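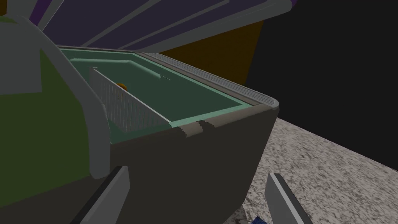 Chapter 7
Frozen Storage on Small Premises

7.1 Scope of the chapter

Chapter 6 dealt with chilled storage, in which food is kept cold but not frozen and is expected to leave the store within days. Frozen storage differs in its time scale and in the kinds of fault that occur. Microbes do not grow in food that is held fully frozen, so the main concerns are slow chemical change, loss of moisture from the surface and the growth of ice crystals. Safety becomes the main concern again when the food is thawed, or when a cabinet fails and is not noticed.

The chapter is limited to self-contained cabinets of the kind used in village shops, school kitchens and small bakeries. Walk-in stores are treated in the second volume. The running case is the bakery at Dolonach, whose records up to July 2022 were made available by Capucine Texier. The layout of its store room is used for the exercises at the end of the chapter.

After working through the chapter the reader should be able to choose between a chest and an upright cabinet for a given load, place it correctly, draw up a loading plan, and read a temperature record well enough to separate a fault in the cabinet from a fault in its use.

7.2 Why chest cabinets hold cold air

Cold air is denser than warm air and settles. In a cabinet that opens at the top, most of the cold air stays in place when the lid is raised, and the warm air of the room exchanges with it only slowly across the open face. In an upright cabinet the cold air flows out over the sill as soon as the door is opened, and warm air enters at the top to replace it. The gain of heat on each opening is therefore greater in the upright type, all else being equal.

The advantage is paid for in access. Goods in a chest are stacked, and the lowest layer can be reached only by lifting out those above it. The time taken to find an item adds to the time the lid is open. A badly loaded chest may gain more heat in a working day than a well-arranged upright cabinet of the same volume.

Moisture enters with the room air and is deposited as frost, first on the coldest walls. A thin layer does little harm. As it thickens it reduces the flow of heat from the contents to the cooling pipes, and the compressor runs for longer to remove the same quantity of heat. In the Dolonach case the cabinet was defrosted when the layer reached 7 mm at its thickest point.

7.3 Placing the cabinet

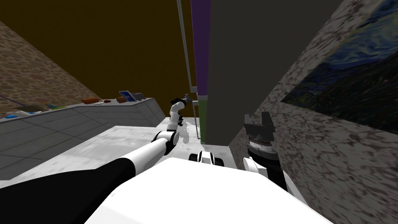 A cabinet rejects to the room all the heat it takes from its contents, together with the heat equivalent of the work done by the compressor. If this heat cannot escape, the air near the condenser warms and the output of the cabinet falls. Clear space should be left at the sides and back to the maker's stated distance, and the lid must be able to open fully. The floor should be level, firm and easy to clean, and its colour deserves more thought than it usually receives. On a pale floor such as the one shown, even a soft grey shadow can be made out, and a small leak or a trail of crumbs will be noticed at the same distance. Dark floors hide both.

Floor drains should not be covered by the cabinet. The supply socket should be reachable without moving the cabinet and should not be shared with equipment that is switched off at night. Ackah (Philomena Ackah, Notes on the Small Cold Store) records a loss of stock at a shop in Prumivmont where the freezer and the window lights were on one switch.

Direct sun on the lid is to be avoided. So is a position beside an oven, even where a partition stands between them, if the air can pass over the top.
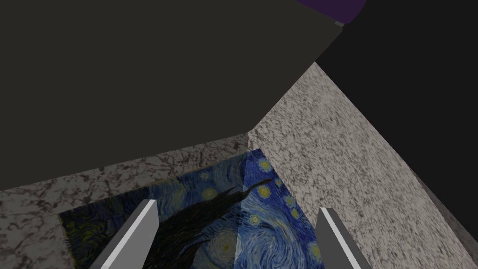 7.4 Loading and stock order

Freezing and frozen storage are separate duties. A storage cabinet is built to hold food that is already frozen, and its cooling plant is sized to balance the leakage of heat through the walls and the heat gained on opening. When unfrozen food is added, the plant must also remove the heat given up as water in the food turns to ice. This is large compared with the heat removed in cooling the same food through a few degrees. Warm goods placed against frozen ones will raise the temperature of the latter before the plant can respond.

The bakery at Dolonach froze its own dough pieces and limited each addition to 2 kg, spread in one layer against the wall. A further addition was not made until the recorded temperature had returned to its former value.

Stock order in a chest is best kept by dividing it into vertical columns. Each column holds one product, with the oldest packs at the top. New packs are placed at the bottom, the older ones being lifted out and returned above them. The work is tedious and is often skipped, and the usual result is a bottom layer of packs with no legible date. 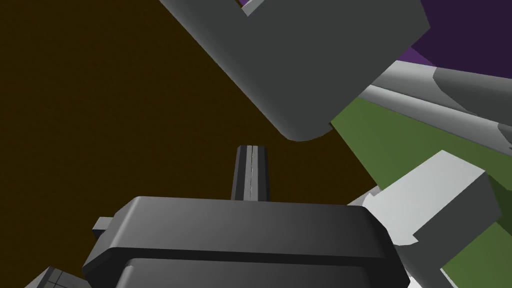
Baskets reduce the labour, as a whole layer can be lifted in one movement. They also take up volume, and the loss should be allowed for when the cabinet is chosen. The Stumix basket used in the worked problems has a stated capacity of 20 litres; the usable figure depends on the shape of the packs. Flat packs of equal size fill a basket well, while round loaves leave large gaps.

Packs should be wrapped closely. Air trapped inside a wrapper allows ice to leave the surface of the food as vapour and to settle on the inner face of the wrapping. The dried patches left behind are known as freezer burn. They are safe to eat but tough, and they do not recover on thawing.

7.5 Temperature records

A single reading shows very little. The temperature in a cabinet rises and falls as the compressor stops and starts, and the air responds much faster than the food. Maillard cards, on which two readings are entered each day at fixed times, were used at Dolonach until October, when a recording thermometer was fitted. The two sets of figures are compared in Table 7.2.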